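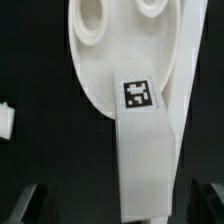
June 14, 2019, Rarnovwood shop, bench side

Good day on the Kekard cell! 374 parts through since the morning start, with 4 stops, and two of those were me leaning on the gate. The white fingers are holding up well and the square marker on the pad reads first try now that I've moved the lamp (it was giving us grief all through February).

What I like most is how the packing crew has taken to it. They used to lift every housing out of the tray by hand, all shift, and now two of them split the day between checking edges and running the Jalleo screen. One asked if she could learn to teach the pick points herself – yes please! Started her on the slow tray after lunch and she had a cleaner approach angle than mine.

Less good: the day shift misses talking across the old table. The cell sits right between the two stations. Could we turn the outfeed toward the window? Needs up to 4 feet of extra belt, will ask Hendriks for a price.

Still to do: print spare fingers, new stickers in the top drawer, fix the gate latch before Monday.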